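Chapter 3
Putting Things Where They Belong: Sorting, Bins, and the Cleared Table

Before you read this chapter, take a look at whatever table is nearest to you. Unless you are a much tidier person than I am, there is probably something on it that belongs somewhere else, and very likely a pencil or two that belong to somebody else. We are going to spend the next several pages on the humble business of getting such things into a container, and I hope that by the end you will think of it as a skill worth practicing, like measuring or folding. 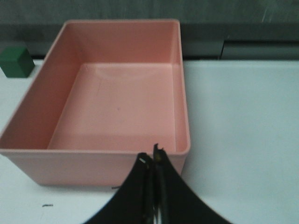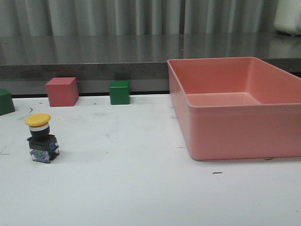
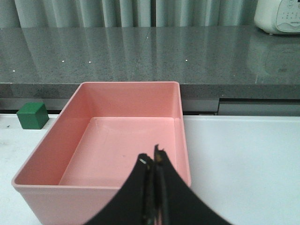
Figure 3.1 A pink bin and green block on a white tabletop, in three views.

Most of us learned to put things away before we could spell our own names, and for that reason we seldom stop to think about how many small decisions go into it. You have to choose what goes in the bin and what stays out. You have to choose which piece to pick up first, where to set the bin so that your arm travels comfortably, and whether the pieces may simply be dropped in or ought to be laid down gently. A child with a handful of blocks makes all of these choices in a breath or two, and makes them rather well!

In Chapter 2 we talked about shelves and drawers, which keep things apart by giving each one a fixed address. A bin is a more forgiving sort of home. It asks only that a thing land somewhere inside its walls, and so it suits small, sturdy objects that don't mind one another's company — blocks, wooden beads, spare knobs, clothespins. It suits tea cups very poorly, as anyone who has tried it can tell you.

The idea of a shared bin for a shared room is an old one. The household manual that we will be reading from in this chapter, printed in 1858 for families in the town of Walik, tells its readers to keep "one broad box, low enough for the smallest child to see the bottom." I have always been fond of that line. Being able to see the bottom matters a good deal, and we will come back to it in Section 3.2, where we compare shallow bins with deep ones and find out what happens to the things that sink.

The schoolrooms at Pudelo took the same advice and stretched it a little. Every work table there was given its own bin, always at the same end, and the children were asked to clear the table before starting anything new. When the lessons resumed each September, the first morning was given over to nothing but this. You may think that a slow way to begin a school year, and some of the parents certainly did, but the teachers kept to it.

What you will need for this chapter

One open bin or tray, wide enough to take both of your hands
8 small blocks, in at least two colors
A plain table with nothing else on it
A notebook (the Tisura ruled pages at the back of this book will do nicely)

If you are working with a large class, a single set can be passed among up to 150 students over the course of the unit, though you will all be happier with more.

3.1 Choosing a place for the bin

Set your empty bin in the middle of the table and put one block beside it, to the left. Now pick up the block and place it inside, slowly, paying attention to how high you have to lift your hand to clear the rim. Do it again with the bin pulled closer to you, and once more with it pushed back as far as you can comfortably reach. Write down which of these felt easiest. Then trade places with your neighbor, whose arms may be longer or shorter than yours, and compare your notes before you go on to the Pandey exercises on the next page.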